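Bultby Gripper Model Pack: Two Weeks in Simulation
Review by Ruoxi Wei

The Bultby pack is a set of gripper models for physics simulators. I bought it in June to choose a hand for a sorting job before spending money on hardware. The license was 253 dollars and covers one workstation. I ran everything in our Gikilari setup, with the wrist camera view on and the same arm each time.

What you get

There are two parallel jaws, a suction cup and a linkage gripper with flat plate fingers. Each one comes with collision meshes, joint limits and a short text file of friction settings. The install took most of a morning. The paths in the config file are absolute, so expect to edit them by hand.

I compared the linkage gripper with the Tian two-finger model we had been using. Each got 200 grasps on the same objects, from the same start poses.

Grasping

Boxes and cans were no contest, and both hands picked them up almost every time. Fish were harder. The body tapers, the fins stick out, and a finger that closes on a fin edge will often slide. With the Bultby hand I got the best results going for the tail end, with the plates on either side of the lower body and the head pointing away from the palm.
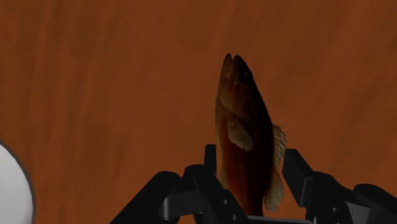 Camera view

The fingers are close to black and the shading on them is heavy. On a brown wood surface that makes them easy to separate from the background, but the shadowed side of a dark object can run into them. My segmentation script needed a new threshold - not a big job, but the notes don't mention it. The Tian model is light gray and gave me less trouble.

Speed

The linkage has more joints to solve. I could run 16 copies at once before the frame rate dropped too far to be useful. The Tian model went higher on the same card.

Support

I wrote in about a joint limit that looked wrong and had a fixed file by 4 p.m.

Verdict

I'm keeping it for odd shapes and staying with Tian for boxes. If all you pick is cartons, save the money.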